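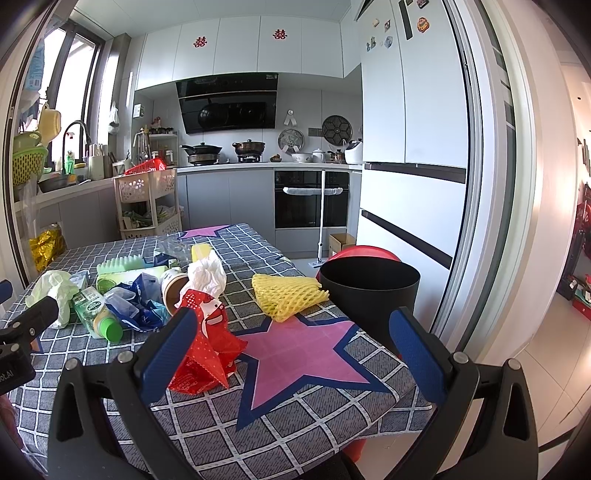 Pultato paid me by the take to tidy my own kitchen table, and I want that on record before I get to the part where I broke their robot. All I had to do was hold the gripper, squeeze, carry, let go. Then mess the table up again and start over! I got weirdly proud of my messes. A paper cup on its side with a tissue stuffed behind it, the red bag with the white polka dots right in the middle where I couldn't miss it, the black trash bin waiting past the corner like a goalie. My mother called in the middle of one and asked what I was up to, and I said I was at work, and she could hear the bag crinkling and let it go.

The takes went to the lab in Rolside, where they had a real arm named Jibrin that learned to clean a table by studying mine. I'd never met Jibrin. I pictured him (it was a him, in my head) as a sort of nephew.

The click

Sometime in April the gripper picked up a click. You'd open your hand and the fingers would open too, same as ever, but with a tiny click at the end. I figured it was dust. I blew on it. I had a stack of takes to get through and a pot of rice going, so I kept working and the click kept clicking, and after a while I stopped hearing it the way you stop hearing a fridge.

What I should have done was call Abimbola Tijani, who ran the Pultato end of things and had told me on my first day, very slowly, "If it makes a new sound, you stop." I'd nodded. I'm a terrific nodder.

I was on to the hand cream by then. It was a green and white tube, chamomile, and I'd lay it crooked among the stars on the tablecloth and come in over it with the fingers wide. Soft things were supposed to be good practice. You had to hold a tube just tight enough.
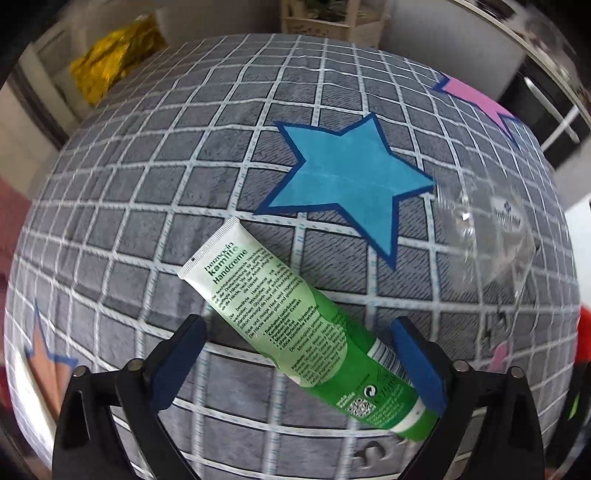

What Jibrin did

Abimbola called while I was eating lunch over the sink.

"Did your gripper ever click?" she said.

I said, define click.

There was a long breath. Jibrin had been running the tidy-up in Rolside, doing beautifully, and then they'd handed him a full tube of lotion. He picked it up and kept closing. It went off like a firework, all over the arm, the ceiling tiles and the good monitor. Then somebody reached in for the tube (you are never, ever supposed to reach in) and Jibrin closed on her sleeve. He held on for six seconds before they hit the stop button.

"Is she okay?"

"She's fine. The sweater isn't. It was my sweater."

The click was a sensor slipping. Every time it clicked, the gripper wrote down the wrong width, so my nice careful squeezes went to Rolside looking like I'd been trying to choke the thing. I'd sent in 1,323 takes, and 185 of them were poison.

Starting over

I figured I was fired. What I got was a box from Flumomen, who built the gripper, with a new sensor inside and two pages of instructions, and under that a sheet in Abimbola's handwriting that said NEW SOUND = STOP. I taped it to a cabinet.

She stayed on the phone while I swapped the part. I opened the fingers, closed them, opened them again. Quiet.

"Anything?" she said.

"Nothing."

"Okay. Start with the cup. Leave the hand cream for tomorrow."

I tipped the cup over and held out the gripper, and then the fridge made a noise, and I stopped dead and told her about it.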